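Our club at Tulbridge has a small project for this winter, and we call it Gimia. The arm should pick up a part and put it in the right place 100 times without help. Villads Hafstein teaches us, and he is very patient.
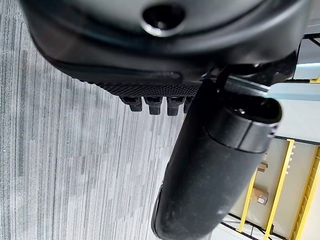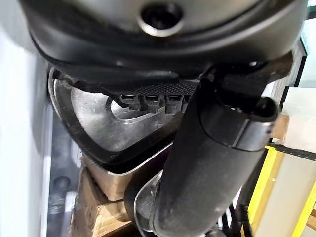
My own task is the program for closing the fingers. I wrote 121 lines, and Villads asked me to make it shorter. I will try again in December. If you have experience with slow closing, please write me a comment.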